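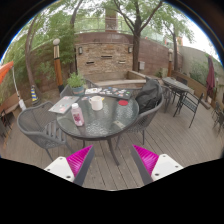

Startup's fertility tracker claims draw doubts from clinic doctors

Last updated 4:40 p.m.

A company selling a wrist sensor to people trying to conceive says its product can flag a pregnancy days before a drugstore test can. Doctors who have read the paperwork want to see a good deal more of it.

Luvell began taking orders for the sensor in September. Its website says the device reads skin temperature and resting pulse overnight and sends an alert when the pattern "matches early pregnancy." The company says it tested the alert on 3,063 users.

What it has released so far is a summary that runs 4 pages. It doesn't say how many of those users turned out to be pregnant, how many got an alert and weren't, or how many dropped out before the end. It does say that 80 percent of users felt "more informed," a figure that tells a buyer very little about whether the thing works.

"Feeling informed and being informed are two different questions," said Špela Vidmar, an obstetrician at the Cosincombe women's clinic. "If I have a patient who is told on a Tuesday night by her wrist that she's pregnant, I'd like to know how often the wrist is wrong."

Body temperature normally goes up after ovulation and stays up in early pregnancy. It also goes up with a cold, a bad night's sleep or a couple of drinks. Home tests look for hCG, a hormone made after a fertilized egg implants, and they can miss a pregnancy if taken too soon. Luvell's sensor doesn't measure hCG at all.

Akihiko Takeda, the company's head of research, said a full paper is being prepared. He would not say where it will be submitted or when. Asked for the false alert rate, he said the number was "encouraging" and that the alert is meant to prompt a test and shouldn't replace one. That wording appears in the user guide. It does not appear on the order page.

Fiorella Parisi, 41, wore the sensor for two cycles and got an alert in each. Both times her home tests were negative and her period came within the week. She asked for a refund and was offered a free month of the app.

"I told my sister the first time," Parisi said. "I didn't tell anyone the second time."

Mayu Hosoda, a nurse at the same clinic as Vidmar, said patients who have a late period and a negative test should wait a few days and test again, or ask for a blood test. Sharp pain or heavy bleeding needs a call right away, she said, whatever an app shows.

Luvell said it has no plans to change the order page.

27 comments
Shared 112 times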